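Lista de comprobación previa a la compra – célula de montaje a dos brazos Tranis
Revisión en banco de demostración, 8 de agosto de 2025

Alcance: kit de manipulación con placa base de tacos y bloques de construcción. Quedan fuera el armario eléctrico y el software de planificación. 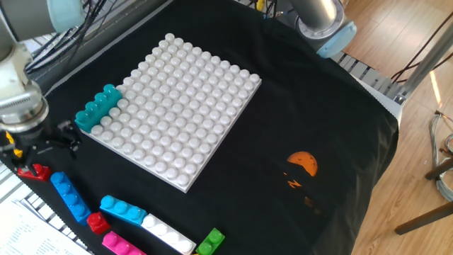
Worndale Flanum
Inspector técnico, evaluación de equipos de automatización

1. Superficie de trabajo
1.1 Mesa cubierta con tela negra: CONFORME CON OBSERVACIÓN. La tela forma arrugas. Fijarla o sustituirla por una lámina antideslizante.
1.2 Placa base blanca apoyada en plano: CONFORME. El suministrador, Kaushik, no incluye topes de posicionado. Solicitar oferta.
1.3 Documentación en papel junto a la zona de trabajo: RETIRAR antes de cada ciclo.

2. Pinza
2.1 Pinza de dos dedos, fijación a la muñeca: CONFORME. Par de apriete según hoja del fabricante.
2.2 Agarre de bloque de cuatro tacos: CONFORME. Repetir con los de dos tacos, que dejan menos superficie a los dedos.

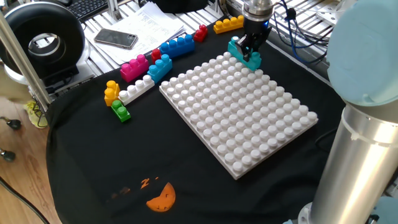
2.3 Pérdida de pieza con corte de alimentación: PENDIENTE. El manual remite a un anexo que no se ha entregado.
2.4 Registro de ciclos: 932 completados, 2 paradas de protección. Ambas rearmadas desde consola – falta anotar la causa.

3. Entorno y cableado
3.1 Cables en el suelo: NO CONFORME. Hay un cable gris enrollado junto a la mesa. Recoger en canaleta.
3.2 Patas de asiento próximas a la mesa: NO CONFORME. Despejar el perímetro y marcarlo en el suelo.
3.3 Cables sobre el borde posterior: revisar holgura con los dos brazos en extensión máxima.

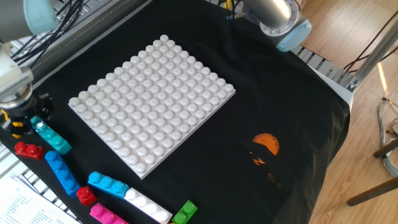 4. Alimentación de piezas
4.1 Bloques sueltos sobre la tela, sin bandeja: ACEPTABLE para demostración. En uso continuado se exigirá utillaje.
4.2 Piezas junto al borde de la mesa: CORREGIR. Definir una franja libre y comprobarla al inicio del turno.

5. Aproximación a la placa
5.1 Altura de seguridad sobre los tacos: CONFORME a velocidad reducida. Sin ensayar a velocidad nominal. 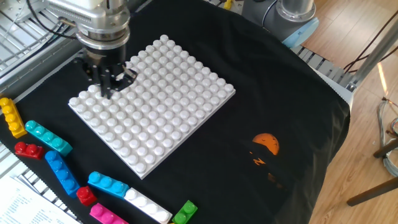
5.2 Iluminación: OBSERVACIÓN. La luz natural varía a lo largo del día. Repetir la calibración de visión con persiana bajada.
5.3 Tiempo de recuperación tras parada: casi 329 segundos, excesivo para el uso previsto.

Dictamen: apto con reservas. No se firma la recepción hasta cerrar 2.3, 3.1 y 3.2.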